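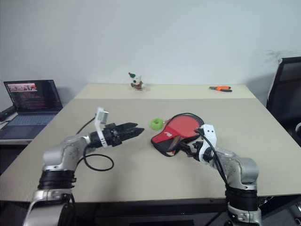

Paddle in the right gripper, green apple waiting next to it. One of our two-armed setups at the Skadano workshop.

Wanted: people who do chores and have opinions about them

Hi! I'm Glykeria Economou, and I'm looking for 18 people to come spend some time with our robots this November. You don't need to know a thing about robots. I'd almost prefer it if you didn't (my colleagues already have plenty of theories, bless them).

The question we're working on is pretty simple to say out loud: can a machine do the ordinary picking up and putting away that goes on in a house or a small shop yet? My own answer today is "some of it, slowly, and it depends what you hand it." A table tennis paddle is a nice example. It has a handle, great, but then there's this wide flat blade on the end that wants to tip over or catch on the table, and you and I never give it a second thought. Pliers are a different headache. Soft toys are another one again!

We have a list of 184 small chores, put together with the folks at Likwood, who run a hardware and housewares store over on Poston Street. Things like clearing a table, putting returns back on the right shelf, sorting a junk drawer, wiping around stuff without knocking it over. What we don't have is a good sense of which ones real people would hand over, and how well a machine would have to do them before you'd quit hovering.

What you'd do

You come in for one session of 90 minutes. First you do a handful of chores yourself, at your own speed, and talk to me while you're at it. Then you watch the arms try the same kind of thing and score them. After that you get a turn driving the arms yourself, which most people end up liking best. I was terrible at it my first week. I still can't fold a dish towel with them.

Who I'm hoping for

Anyone 18 or older who does a fair share of the housework where they live, or who works a stockroom, a sales floor, a kitchen, a laundry, that kind of job. Left-handed people, please write in, we never get enough of you. If you have stiff or sore hands and some chores are a real pain, I'd love to hear from you too. You can do nearly all of it sitting down.

Please skip this one if you work for a company that builds robots, or if you already took part in the Aquino kitchen study with us in the spring.

The practical stuff

Sessions run Tuesday through Saturday, with a late slot at 6 p.m. for people coming from work. We pay by gift card at the end of your session, and you get it even if you decide to stop early. There's free parking behind the building and the bus stops out front. We record video of the table and your hands and we keep the audio, so you'll sign a consent form before we start. Read it slowly, ask me anything.

To sign up, write to me at the Skadano front desk address with "chores" in the subject line. Tell me which days work for you, plus the one chore you'd give away tomorrow if you could. I answer everybody within 5 days.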